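Kitchen Tips: Getting a Countertop Arm to Handle Soft Fruit
Updated 25/10/2026

Most of the trouble people have with a kitchen arm and ripe fruit is in the software settings, and most of it can be fixed in an afternoon. 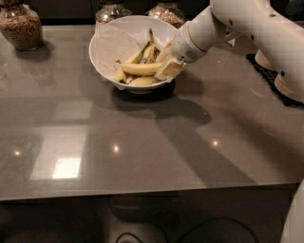

The tips below assume you already have the arm bolted down, powered and talking to your computer. I run mine with Vornoseo for motion planning and Flarkex for the camera side. Menu names will differ if you use something else, but the settings are much the same everywhere.

Start with the counter

Polished counters confuse cameras. A reflection of a window can be picked up as an object, and the arm's own shadow can be split off as a second one. Before you change anything in the software, close the blind and turn off any spotlights directly over the work area. Run the detector on the bare counter. If it finds anything, you still have a lighting problem.

If you can't control the light, draw a mask. In Flarkex this is under Scene, then Ignore Regions. Mask the counter and leave only the bowl and the drop-off spot active. Redo the mask any time you move the camera, even slightly.

Lock the exposure. Auto exposure shifts when a white arm swings into view, and the fruit goes dark right when you need to see it.

Teach it the bruises

A detector trained on perfect store bananas will lose a brown one, or call it two objects with a gap between them. Take your own pictures. I used 300, over a couple of weeks in June, and let the fruit go spotty on purpose. Include:

Whole fruit, cut chunks and loose peel
Pieces partly hidden by the rim of the bowl
Pieces lying on top of each other
The gripper covering part of the fruit

Label peel and flesh separately. If you give them one label, the planner will happily grab a flap of peel and leave the fruit behind.

White bowls and paper towels

A paper towel in the bowl soaks up juice and keeps pieces from sliding. It also makes folds that a depth camera reads as solid ridges. Press the towel down with your hand before you start and take a fresh depth scan of the bowl with no fruit in it. Save that as the background. Pale banana on a white towel is hard to separate by color alone, so turn on depth matching if you have it.

Pick order

Set the planner to take the highest piece first. The default in Vornoseo is nearest first, and that drags whatever is on top across the pile. The setting is called Sort By, in the task file, and it wants "height" in lower case.

Rescan after every pick. Piles settle. It adds a second or two per piece, and it is worth it.

For a long piece, set the grasp point at the middle of the length. For a short chunk, use the center of the visible area and approach from straight above unless the rim is in the way. Near the rim, allow a tilt of up to 20 degrees. More than that and my wrist joint starts hunting for a different solution and swings the elbow out.

Grip force

Position control is fine for a can of beans. For fruit, switch the gripper to force control and close slowly until it touches, then add a little. Work up from the lowest setting with a piece you don't mind losing. Mine runs at 66 on the driver's scale of 0 to 1,000, but scales vary between grippers, so don't copy the number.

Turn off "regrip on slip" for cut fruit. It squeezes harder each time, and you end up with mash.

Keep-out zones

Draw boxes around anything breakable at the back of the counter, including jars. Make each box a bit bigger than the jar and taller too, so the forearm is covered as well as the fingers. The bowl needs a zone of its own, with the top left open. People forget this one and the fingers clip the rim on the way out.

Cables count. If they hang in front of the lower cabinets, keep them clear of your feet and anything that opens.

Cleaning up

Park the arm in a raised pose before you wipe down. Save it as a named pose so you can call it up with one command. Then cut the motor power and wipe the fingers with a damp cloth. Dried banana on a fingertip throws off the touch reading, and you'll spend an hour adjusting force settings that were fine.

Keep your logs for a week or so. When a pick fails, the camera frame from just before the grasp usually tells you whether to fix the detector or the planner. The Randcombe log viewer opens both Vornoseo and Flarkex files. Meesuk only opens the first kind.

Next page: eggs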